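Are refurbished scooter batteries worth the money?

Leanne Haworth
My scooter is two years old with 2,094 miles on it and the range has dropped badly, to the point where I walk the last bit home from work. A new battery from Hivar is more than I want to spend. Clekico sell a "refurbished to 95% health" one for much less, with a 40 day guarantee. Has anybody had one that lasted? I'm suspicious of that 95%, as they don't say how it was measured.

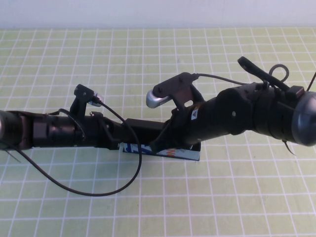
Range claims are the thing I trust least in this whole trade. I decided I could do most jobs on it myself, but I draw the line at opening a battery. So it's buy one or give up on it.

Finbarr Mulligan
95% of what, though? Ask them for the measured capacity in writing and the age of the cells. I asked a different seller the same thing and got back a paragraph about their passion for quality. Forty days tells you how long they think it'll behave. I'd want a year.

Also check your tyre pressures and whether a brake is rubbing before you spend anything. Soft tyres eat range. And if the battery is swollen or gets hot on charge, stop using it and don't keep it indoors.

Tracey Gosling
mine was fine, got it last winter, no complaints. didn't measure it or anything

Kanyarat Thaweesak
Tracey, how far do you ride? Mine was "fine" too until I started going further than the shops.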